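I have now spent two evenings a week since November teaching a pair of robot arms to deal with a tote bag, and I would like to speak up for the tote bag.

The pitch for this kind of work is lovely. Programming is hard, so you skip it. You take hold of the controls, you do the job yourself through the arms, and the machine learns from watching you be competent. The flaw is in the last word. I have carried bags my whole life without once wondering where the zipper pull ends up, and it took me one night at the Prurnau workshop to find out that I have no idea how I do it.

Alper Çınar, who set up our table, wanted 1,000 demonstrations. He got them. He then wanted more, and the tally on the whiteboard stands at 2,738, a good share of them mine and a fair few of those dreadful. I drive the way I parallel park. I creep up, lose my nerve, back off and come in again at a slightly worse angle. The robot has picked this up beautifully. It hesitates like a man at a buffet. 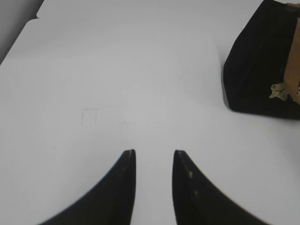
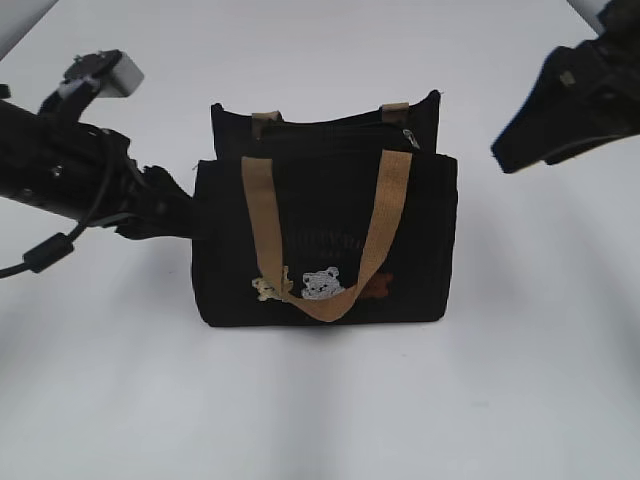
Kaan Ersoy thinks I have it backwards. The dithering is the useful part, he wrote after reading a draft of this, and a thousand perfect runs would only teach the arms what to do on a perfect day. He would sooner have my fumbles than his own tidy work, as long as I finish the job each time.

It's a generous view and I'd like to believe it. But a fumble that gets rescued and a fumble that just goes on for a while look much the same at the controls, and I've done plenty of both. Somebody has to sort them, and at Prurnau that somebody is whoever is last to leave.

What bothers me more is the word "teaching". When I taught my nephew to tie his shoes, he asked why the loop went round the back. The arms have never asked me a thing. They take my bad habits and my good ones at the same price, and on Tuesday I'll be in again to give them some more of each.

14 comments
Share 2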